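Slide 4: Plomport condensate, spot tender

Wulix sold three cargoes for February loading. Differentials narrowed after the second award. Give the range, then move on; the full table is in the handout.

Freight from Plomport to Jirnitz was flat through the tender window. Mention the 200 kt storage limit at Jirnitz, as it caps prompt buying.

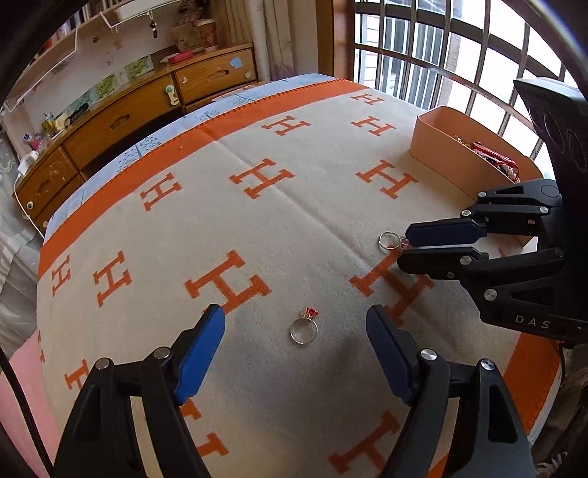
Blanket with an orange letter H pattern and orange border.

Slide 5: Illés blend

Loading program has six cargoes, against seven the month before. Pause for questions on quality: sulfur is unchanged, density slightly higher.

Point to the gap between bids and offers on the chart. No deals were reported inside it. Ernő Pálfi covers the refinery margin side in the next session, so keep margins to one sentence.

Prices in both slides are as of 2024-04-15.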